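Setting Up Lid Contact and Grasp Height on a Tabletop Arm

Posted 4/16/24 by Crescencio Marín
Filed under: Arm build, Part 6

Part 5 ended with the arm bolted down, homed, and moving between saved poses without drifting. This part covers the vertical axis: how to find the height at which closed fingertips meet the lid of a container, how to store that height, and how to use it as the reference for a grasp. The procedure applies to any parallel gripper on an arm that reports joint current or estimated force. I am running it through the Rimgate controller, so menu names follow that software.

What you need

- Arm with working home position and calibrated tool offset (Part 4)
- Parallel gripper, fingers installed and torqued
- A small rigid container with a lid
- A light-colored, level work surface
- Feeler gauges or a stack of index cards
- The config file from Part 5

Level the surface first. Shim under the table legs, not under the arm base. If the base moves, every saved pose is off and you will have to go back to Part 4.

Step 1: Check the tool offset

Load the tool definition and confirm that the tip point sits between the fingertips with the gripper closed. On many linkage grippers the tips move up or down slightly as the fingers open. Measure the tip height closed, then measure it again fully open. Enter both values. Rimgate has one field for each, under Tool > Geometry. If your software has only one, enter the closed value and handle the difference in the grasp routine.

My first finger set came from Yolanda Goicoechea's printer and was slightly longer on one side. The arm read that as contact early on every approach. Lay both fingers on a flat plate before you install them and sand the long one.

Step 2: Route the cable

Move the wrist through its full range at low speed and watch the external cable. It needs a free loop wide enough that it never pulls tight, and it should not touch the housing at either limit. A tight cable adds load to the last joints, and the contact detector cannot tell that load from a touch. Secure the cable at both ends only. A tie in the middle shortens the loop.

Step 3: Set the contact threshold

Run the arm in free air, straight down, at the speed you plan to use for the approach. Log the vertical force estimate. Take the highest value in the log and set the threshold above it with a modest margin. The raw reading on my setup peaked at 2959 counts in free air. Yours will be different, and it will change if you change the speed, so do this again after any speed change.

Set these in the config file:

approach_speed: low
filter_window: 6
sample_rate: 100
stop_on_contact: true
retract_after_contact: false

Leave retract off for now. You want the arm to stop and hold so you can inspect the contact.

Step 4: Touch off

Close the gripper completely. Position the wrist over the container with the fingers vertical, then start the descent from a safe height. Keep a hand on the stop button. The arm should halt as the tips reach the container.
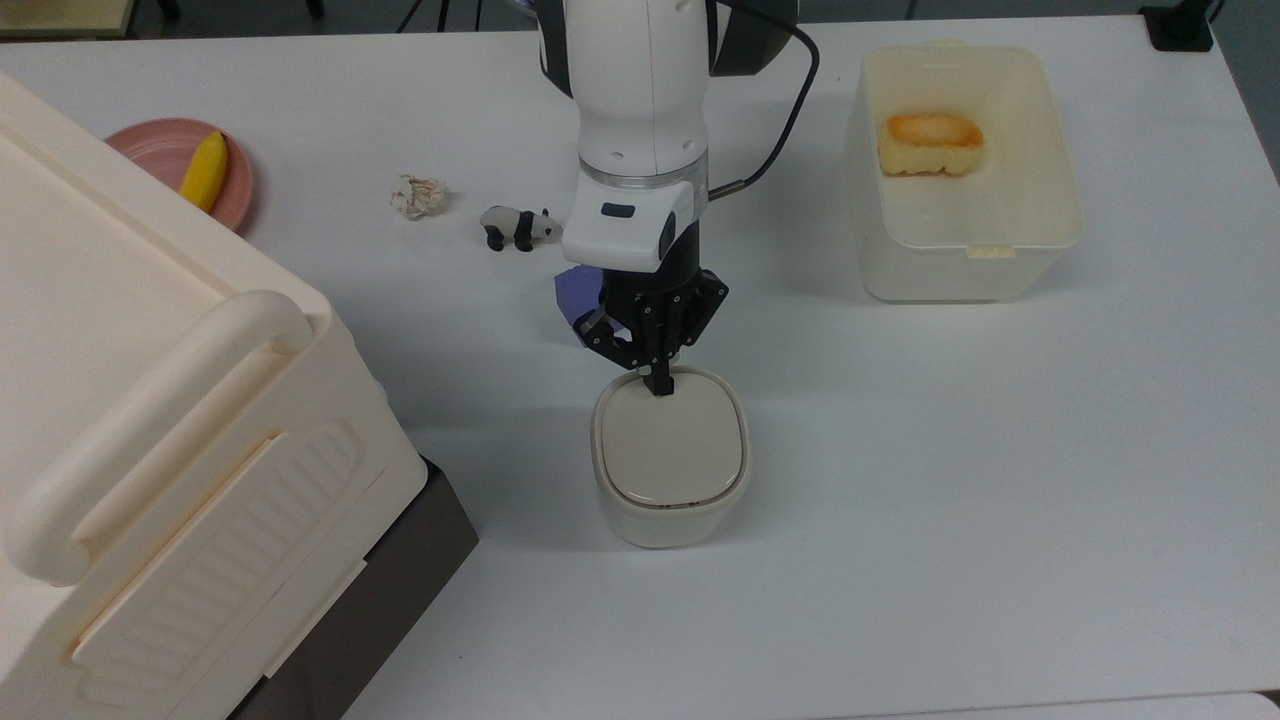
Once it has halted, slide an index card toward the contact point. If the card passes under the tips, the threshold is too low and the arm stopped in the air. If the container has shifted or the lid has flexed, it is too high. Adjust in small increments and repeat from the safe height each time. Do not start from a hover just above the lid - the filter needs travel to settle.

Save the height as lid_z. Then move to a bare patch of table, touch off there, and save that as table_z. The difference should match the container height measured with calipers. If it does not, recheck the tool offset before you touch the threshold.

Step 5: Derive the grasp height

Raise the arm, open the fingers, and set the grasp height below lid_z by the depth you want the fingers to overlap the lid. Stay clear of the seam if you plan to lift the lid alone. Add the open-to-closed tip difference from Step 1 here if your software does not apply it.

Run the grasp at reduced grip force first. Lanying Yan's build uses soft finger pads and needs a slightly deeper overlap than mine.

Troubleshooting

Error 314 during descent: the controller lost the force stream. Reseat the wrist connector and restart logging.

Contact reported at random heights: cable load or a loose finger screw.

lid_z changes between runs: the arm is cold. Cycle it for a few minutes before touching off.

Part 7 covers opening the lid and placing it on the table, and should be up in May.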